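The arm came in March, in a crate from Kavton, and Aitana Herrero had named it Mateos before the lid was off. Mateos was her ex-husband. I thought that was a little hard on the machine.

I'd been making silk arrangements at Grorcombe for 8 years by then. Hotel lobbies, dentists, one funeral chain that only ever wanted lilies. My hands knew the work so well I could do a whole order while arguing with Clémence Poulain about soup -- and I did, most mornings, because Clémence has terrible opinions about soup.

Now we had the Orkov job, 2,000 bunches, and the arm was going to pick stems. My new title was "line lead," and the line was Mateos. I laid flowers out, I watched, I pressed the green button, I watched some more. The first morning he took so long over one rose that Clémence ate a whole sandwich and went back for her apple.

"He's thinking," she said.

"He's dithering," I said. "Look at him! Go for the stem, sweetheart, not the head."

And then I heard myself. Sweetheart! I'd trained five girls at that table and never called a single one of them that.

The thing I missed was the talking. You can't argue about soup when you're listening for the beep. Clémence got moved to packing, on the far side of the wall, and I'd hear her laugh through it and not know what at. So I started telling Mateos things. My sister's kitchen, my knee, the price of everything. He was a decent listener, better than his namesake from what Aitana tells me.

By bunch 857 I'd quit putting my hand out to help. I noticed it at lunch, the way you notice a tooth has stopped hurting, and I took my soup around to packing and sat on a box next to Clémence. She'd put raisins in hers. I had plenty to say about it, and I stayed until the beep.

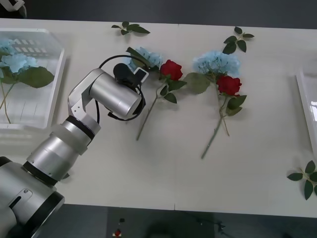
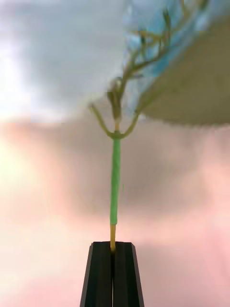
Roses and hydrangeas laid out on the table, first picture; a green stem in the gripper, second.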